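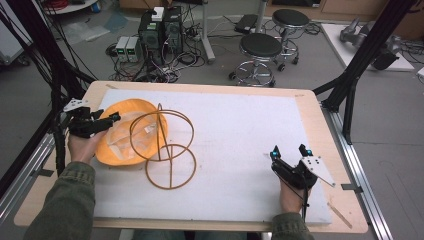 Na quinta-feira do clube, a professora repetiu que o robô Kelemen ia aprender com as nossas mãos. Eu não acreditava. Tínhamos registado 3478 tentativas desde maio e, que eu visse, a máquina continuava a pegar nas coisas como quem tem medo delas. Naquela tarde calhou-me o capacete cor de laranja, de barriga para o ar na placa branca, com a armação de arame castanho encostada por cima. Uma garra em cada mão, os cabos a puxarem-me o pulso.

– Devagar – disse ela. – Ele imita tudo.

Imita os erros, pensei. A final em Ornstead era daí a seis dias e o nosso lugar na tabela era o 44.

Entre duas tentativas abri os dedos da garra e deixei-os assim, um de cada lado, sem nada no meio. O tampo tinha riscos e umas migalhas escuras. Perguntei se as migalhas também contavam como dados. A colega do teclado respondeu que, para o Kelemen, contava tudo, e eu achei que era esse o problema.

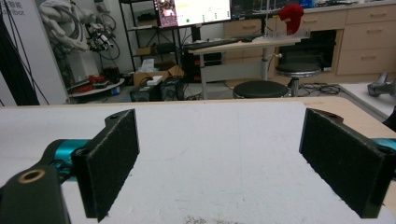
A cadeira

Depois veio a malha amarela. O regulamento da Taça Lirkier pedia um objeto «mole e incómodo», e alguém escolhera o encosto de uma cadeira. Apertei a borda enrolada entre os dois dedos pretos e fiquei à espera de sentir alguma coisa. Não se sente grande coisa através de uma garra.

– E se ele só aprender a estar cansado? – perguntei.

A professora escreveu qualquer coisa no caderno. Faltavam 48 repetições. Endireitei o pulso e continuei a apertar.
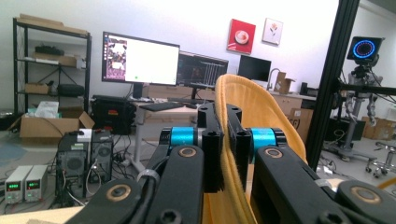

O encosto amarelo, preso pela borda.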